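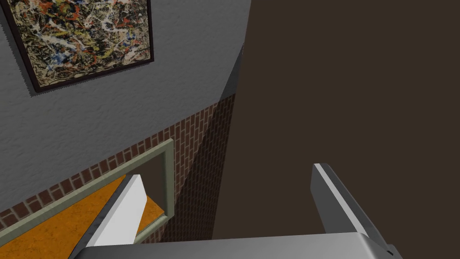 Open gripper facing a dim corner, computer render

Stiltov Messina Food Dryer
Price: £539, delivery included
Colour: cream or dark green
In stock at our Gornevcombe shop

The Messina is the largest dryer which Stiltov makes for the home kitchen. It has ten trays, a fan at the back and a door with a glass window, so you can look at your food without to open it and lose the warm air. We have sold the smaller Stiltov dryer for a long time, and many customers asked us for something with more space for the apple season. The Messina is our answer to them.

The fan is placed at the back and not at the bottom. With a bottom fan, the lower trays are ready much earlier than the upper ones, and you must move them by hand. In the Messina the air goes across all trays in the same moment. There is still a small difference between the front and the back of each tray, and with very juicy fruit we advise to turn the trays once, at half of the time.

What you can dry in it

Apples, pears, plums, tomatoes, mushrooms, herbs, thin slices of meat, and also fresh pasta if you make it at home. Apple rings of normal thickness need some 8 hours. Mushrooms are quicker. Whole plums are slow, please cut them in half and take out the stone. Tomatoes depend very much on the kind, and a salad tomato with a lot of water will always take longer than a plum tomato.

For herbs, use the lowest heat setting and lay the fine mesh sheets on the trays. Small leaves become very light when they are dry, and without the sheets they fall through.

The controls

There are two dials, one for heat and one for time. The time dial rings a bell at the end and the dryer switches itself off. There is no screen and no telephone app. Some customers find this old-fashioned, but the dials are large, the numbers are easy to read, and you can turn them with wet hands.

Meat has its own mark on the heat dial. Please read the meat pages in the booklet before you use it the first time, and follow what is written there about cutting and salting.

Noise and place

The Messina makes a steady sound like a kitchen hood on its low step. In a small flat you will hear it at night. Primo Fabbri from our shop keeps his in the pantry with the door a little open, and he says this is enough for him to sleep well. Leave a hand's width free behind the dryer, and do not put it directly under a wall cupboard. The door opens to the left and cannot be changed to the other side, so please check this before you order.

Cleaning

The trays and the mesh sheets go into the dishwasher. Wipe the inside with a soft cloth and a little washing-up liquid. Sugar from plums and grapes becomes hard when it dries, and in this case soak the tray in warm water for a while first. Do not use steel wool on the glass. The drip tray at the bottom slides out to the front — please empty the crumbs after every use.

In the box

Dryer, trays, mesh sheets, drip tray, mains cable, printed booklet with a drying table. The solid sheets for fruit leather are not included. You can order them separately, and they are the same sheets as for the smaller Stiltov dryer.

Guarantee and repairs

The guarantee is two years from the day of purchase. Repairs are made in the Kastolness workshop by Guido Ferri, who also keeps the spare parts. Fans, dials, door seals and single trays can be bought without sending in the machine. If you write to us about a part, please tell us the serial number from the label under the drip tray.

Questions we often receive

Can I use fewer trays? Yes. Take out every second one when you dry thick pieces.

Can I dry onions and apples together? You can, but the apples will taste of onion. Better to make them one after the other.

Does it work as a proving box for bread? Many people use it so, on the lowest setting and with a bowl of water inside. Stiltov does not mention it in the booklet and we cannot promise a result.

When is the dark green one back, if it is sold out? The next delivery comes in November. The cream one is normally always here, and you can reserve either colour by telephone or at the counter.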